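# Retirement gift from the whole office: one big thing or lots of small ones?

**plumbline44** wrote:

My manager retires at the end of the month and I got stuck with organizing the gift. The collection came to 300 dollars. Half the office wants to buy one good thing (a Prumach watch is the favorite right now) and the other half wants a mix of smaller things plus a card everyone signs. She was with the company a long time and she is not a flashy person. She gardens, she reads, and she drinks a lot of tea.

What have you done for this kind of thing, and what went over well?

---

**oxbow_jen** wrote:

One big thing. When my dad retired he got a bag of mugs, pens, and a blanket with the company logo. It all went to the garage. The guy who retired the same week got a decent pair of binoculars from his team and still uses them.

I would skip the watch unless she wears one now. Look at her wrist on Monday.

---

**Tarrow** wrote:

Disagree with the above. One big thing only works if you pick right, and with a whole office choosing, you will end up with whatever offends the fewest people. That is how you get a clock.

Three or four smaller things she will use up is safer. Good tea, a bookstore gift card, a pair of real garden gloves. She drinks the tea, buys the books, and doesn't have to store anything.

---

**plumbline44** wrote:

She does not wear a watch. I asked around and no one has ever seen one on her. So that is out, although the two people who suggested it are not happy.

Has anyone used Dultis for engraving? Someone wants to put her name and years on a garden trowel.

---

**marshgate** wrote:

Used Dultis in February for a wedding gift. The engraving was clean but it took longer than they said and I had to call twice. If your party is at the end of the month I would order today or find a local shop. Also check the spelling on the proof yourself. They do not fix it for free after you approve it.

I would leave the years off the trowel. Dates on a tool look like a headstone.

---

**Tarrow** wrote:

Agree about the dates. Name only, or initials.

---

**quietfern** wrote:

I run the gift collections at a place with 1000 employees, so I do this more than I would like. A few things I stick to:

- Set a closing date for the money and don't reopen it. Someone always turns up afterward with a twenty. Put it toward the cake.
- Don't list who gave what. The card is from everyone.
- Ask one person close to her, a spouse or a friend, before you buy anything over 100 dollars.

On the gift itself I am with oxbow_jen. People remember one thing. The exception is travel: if they have a trip coming, a gift card for that beats any object.

---

**oxbow_jen** wrote:

I would add luggage to that. We bought a Virura carry-on for a coworker and she had been planning to buy the same one.

---

**Tarrow** wrote:

Luggage is a bad surprise gift. Size, color, wheels, everybody is picky. You got lucky — she could just as easily have owned two already.

---

**oxbow_jen** wrote:

We asked her husband first. That isn't luck.

---

**plumbline44** wrote:

Talked to her sister today. No trips planned. She is redoing her back porch and wants somewhere to start seeds, so now we are leaning toward a potting bench or a small shelf unit for the porch, with the tea and a book card from what is left over.

The Gentile bench looks nice but it would take the whole 300 and a few people think that is too much furniture for an office gift.

---

**marshgate** wrote:

Go for the shelf. A bench is hard to hand over at a party and someone has to drive it to her house. Two levels is plenty for seed trays. Mesh sides are fine, but get solid panels to set things on, or small pots will tip.

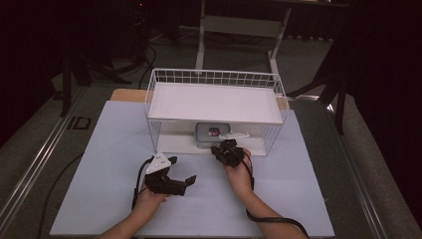

---

## Page 2

**quietfern** wrote:

The shelf gets my vote too. Give it to her assembled if you can. A flat box with a bag of screws is a chore on her first day off.

---

**Tarrow** wrote:

Fine with me. Put the tea and gloves on it and a bow on the top shelf. That gives you the one big thing and the small things, so both halves of your office can stop arguing.

---

**plumbline44** wrote:

Shelf it is. I put it to a vote at lunch and only the watch people said no. Skipping Dultis because of the timing — there is a trophy shop near us that can do the trowel in 4 days, initials only.

Still need to work out what to write in the card. "Enjoy retirement" from everybody takes up a lot of space and doesn't say much.

---

**oxbow_jen** wrote:

Pass it around early and ask each person for one thing they remember about working with her. Ours went around for 6 days and we still had to chase the sales team.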